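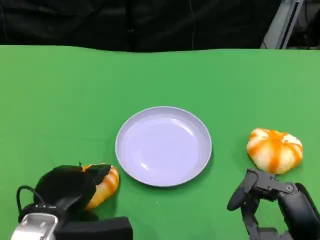 3.2 Tabletop Layout and Materials

Figure 4. Center-plate layout on the green surface, with the striped pumpkin to the right of the plate.

All arrangements were prepared on a bright green surface in front of a black curtain. The plate is round and shallow, pale lavender-white, with a raised rim. Its slight gloss produces a soft reflection near the upper left of the bowl, and we did not correct for this when measuring color contrast. The pumpkin-shaped item is creamy white with orange stripes and is wider than it is tall, so its outline was fitted with an ellipse. Matos and Qin sorted 971 arrangements by the item nearest the plate; 167 were set aside for the spacing analysis in Section 4. Distances were taken from the outer edge of the rim. Thirteen arrangements in which an item touched the rim were scored separately, following Coelho's procedure for the Marinho table settings.

Contact: U. Rivadeneira, Datach, Londen | Back to top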